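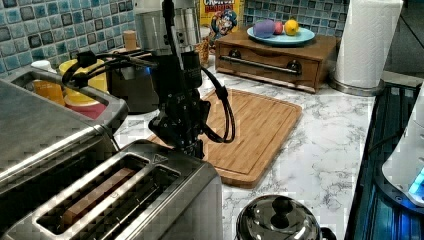

Eetu Jääskeläinen said the bread was wrong for it. He said it from the doorway, with his coat still on, before he had asked how I was or put down his bag. Store bread, he said, sliced thin, and only the one piece. My mother would never have put one slice in a two-slot toaster. She would have said the other side was going to waste.

"I only want one," I said.

"Then you cut it from the loaf and you cut it thick."

I told him there was no loaf. He nodded like he had known that from the street.

Skip to search
Search stories, authors, issues
Fiction > Short Stories > Spring Issue

We had the house until the end of the month. My sister had done the bedrooms in January, when it was too cold to do anything else, and she had labeled every box on the top and on one side. I had the kitchen. I had been putting it off. A kitchen is hard to pack while you are still eating in it, and I was still eating in it, mostly toast.

Eetu had come for the table. My mother promised it to him years ago, over cards, and he had never brought it up himself. I called him. He drove over from Terkari in a borrowed van and then he didn't want to look at the table. He wanted to look at the counter.

"She kept the yellow bowl," he said.

"She kept everything."

He went over and stood in front of it with his hands in his pockets. The yellow bowl was where it had always been, back by the tiles with the orange and the red. When I was small the bowl was for dough, and later it was for onions, and after my father died it was for mail. I had emptied the mail out of it the week before. There was a bill from Bonisix, the heating people, that she had paid twice.

"I gave her that," Eetu said.

I said I thought it came from my aunt.

"Your aunt gave her a bowl. A green one. It broke." He took one hand out of his pocket and put it back in. "I bought this at the Latano sale. Four of us went. Your father waited in the car."

I had never heard of any sale. I had heard about the green bowl, though, because I was the one who broke it.

My toast came up and I put margarine on it. He watched me do that too. Then he took off his coat at last and hung it over a chair, and he asked if there was flour.

There was flour. There was most of a bag in the lower cupboard, with the top folded over and a clothespin on it. I had been planning to throw it out. He smelled it and said it was fine. He asked for salt, and I had already packed the salt, so I had to slit the tape on a box marked KITCHEN DRY and dig down past the lentils. The yeast was in the refrigerator door. The date on the packet was good.

"You came for a table," I said.

"The table isn't going anywhere until the bread is done. I need it to work on."

He used the yellow bowl. He washed it first, twice, and dried it with his own handkerchief because the towels were gone. He didn't measure. He poured water over his wrist to test it and turned off the faucet and poured it out and started again. I sat down and ate my toast and tried to stay out of his way.

My mother baked on Sundays. She had stopped by the time I left for school, or I thought she had. Eetu said no, she baked right up until last fall. She made two loaves and he drove over and got one. That was how it worked. She would put his in a paper bag and leave it on the end of the counter, and if she was lying down he just came in and took it and wrote his name on the pad by the phone so she would know it was him.

I went and looked at the pad. It was in the box marked DESK, under the stapler. There were pages of it -- Eetu, Eetu, Eetu, some in pencil, and between them her lists. Light bulbs. Call Tefera about the gutter. Stamps. On one page he had written his name and under it she had written "too much salt?" and under that he had written "no."

I brought it back to the kitchen and put it down by his elbow. He glanced at it and kept working. His hands were covered in dough up to the wrist.

"She worried about the salt," he said.

"Was it too much?"

"Every time."

He covered the bowl with a plate. It needed an hour, he said, and we might as well do something. So we did the cupboards. He handed things down and I wrapped them in newspaper. He was quicker than I expected, and he never asked me whether to keep a thing. He held it up and I said yes or no. I said no to the three jelly molds and yes to the grater. I said no to a coffee pot without a lid and he set it to one side without comment, and I knew it was going home with him in the van.

When we got to the appliances I told him I was giving away the toaster. I had a toaster. He asked how old mine was.

"Three years."

"Keep this one," he said. "Give that one away."

I said I would think about it.

The dough came up slowly. It took longer than an hour, and by the time he had shaped it and let it sit and got it into the oven, it was dark out and my sister had called to ask if the kitchen was done. I told her it was going well. She asked what that noise was and I said it was Eetu, looking for a rack.

The loaf came out at ten. It was lower than hers and split along one side. He knocked on the bottom of it and shrugged. You're supposed to let it cool. He cut the end off while it was still steaming and gave it to me, and cut another piece for himself, and we ate them at the table with nothing on them.

It was very salty. I got up and ran two glasses of water.

"Take the bowl," I said.

He shook his head with his mouth full. He swallowed and drank some of the water. "What would I put in it?" he said. "I have a bowl."

Then he stood up, wiped the flour off the table with the side of his hand, and went around to the far end to see how the legs came off.

Get new stories by email twice a month. Enter your address to subscribe. You can unsubscribe at any time.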